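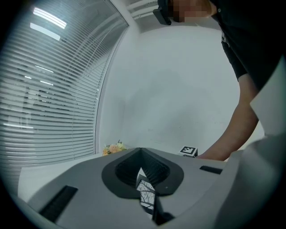 Se busca persona para cuidar una pinza (y sus manías)

Gallardo, taller de automatización. Jornada parcial, turno de mañana. Incorporación en mayo.

En Gallardo tenemos una célula Hollent a la que tratamos mejor que a la mayoría de las visitas. Buscamos técnico o técnica de mantenimiento que se ocupe de ella, en especial de la pinza, que llega al final de cada turno convencida de que sus dedos están donde no están.

El trabajo del día a día:

Calibrar la pinza contra el cubo de marcadores antes de las 8. El cubo se queda en la mesa. Quien se lo lleve a casa como pisapapeles tendrá que explicárselo a Lorena Retamal, responsable de la célula.

Revisar el juego de los dedos y cambiarlos cuando toque. Hay 87 pares anotados en el cuaderno de recambios y la letra de las primeras páginas es de médico.

Limpiar la lente con el paño bueno. El otro paño también está en el cajón, lleva ahí años y ha rayado 2 lentes.

Apretar la tornillería con llave dinamométrica. «A ojo» no es un par de apriete.

Apuntar lo que se haga, incluido lo que salió mal.

Pedimos formación profesional en mecatrónica o algo equivalente, 3 años de taller y paciencia para leer un registro de errores entero. Conviene haber tocado el software Cleltarel; si no, se aprende en una semana y se maldice durante bastante más. Inglés suficiente para entender los manuales de Hollent, escritos por alguien que tampoco lo dominaba.

Ofrecemos contrato indefinido al 70 % de jornada, café aceptable y un banco de trabajo propio. La plaza está en nuestro local de Cusstead, con aparcamiento para quien madruga.

Para presentarse, basta un currículum de una página y unas líneas sobre la peor avería que hayas arreglado, dirigidas a Lorena Retamal. Las averías sin arreglar también se leen. La entrevista incluye una calibración completa, con el cuaderno delante y sin cronómetro.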